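5. Laken auflegen und glattziehen

Gilt für Laken Ralico 200, weiß, auch nach der ersten Wäsche. Bei Sethi-Auflagen zuerst Kapitel 4 lesen.

1. Tisch abräumen, abwischen, trocknen lassen.
2. Laken aus dem Beutel nehmen. Nicht schütteln, legt sich sonst schief.
3. Mittelfalz auf Tischmitte. Kurze Seite zur Wand.
4. Von der Mitte nach aussen streichen, flache Hand, kein Lineal.
5. Überhang vorne und hinten gleich lang. Zu kurz: zurück zu Schritt 3.

Hinweis: Leichte Falten dürfen bleiben. Nur was sich aufstellt, muss weg, also nochmal streichen.

ACHTUNG: Nicht auf dem Tisch bügeln. Platte verträgt das nicht.

6. Kleinteile auflegen

1. Ringe einzeln hinlegen, nicht werfen, rollen sonst weg.
2. Abstand zur Lakenkante lassen, eine Handbreit reicht.
3. Farbige Teile nicht über Nacht auf weißem Stoff liegen lassen. Besonders feucht.
4. Nach dem Abräumen Laken bei Seitenlicht prüfen. Blasse Ränder sieht man von oben kaum.

Helle Abdrücke: trocken ausbürsten, dann mit Wumach Lösung (Best.-Nr. 1015) abtupfen. Nicht reiben!! Danach Wäsche bei 37 Grad, kein Weichspüler, nicht zusamen mit bunten Sachen. Ersatzlaken unter Best.-Nr. 276, Lieferung über Cleltdale.

Lila Ring auf dem Laken, blasser grauer Kreis weiter unten rechts: 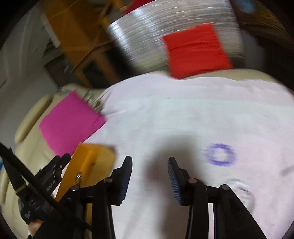 Aus Cleltdale kam dazu die Rückmeldung, das Abtupfen bringe bei alten Rändern wenig, dort lege man das Laken vorher eine Stunde in kaltes Wasser und tupfe erst dann. Kann man machen. Vorher Pflegeetikett lesen, bei Sethi-Auflagen nicht einweichen.

VORSICHT: Lösung nie direkt aufs Laken gießen, immer erst aufs Tuch. Fenster auf.

7. Laken abnehmen

1. Alle Teile runter, auch die kleinen.
2. Ecken zur Mitte, dann einmal längs falten.
3. Trocken lagern. Feuchtes Laken nicht in den Beutl, siehe Kapitel 9.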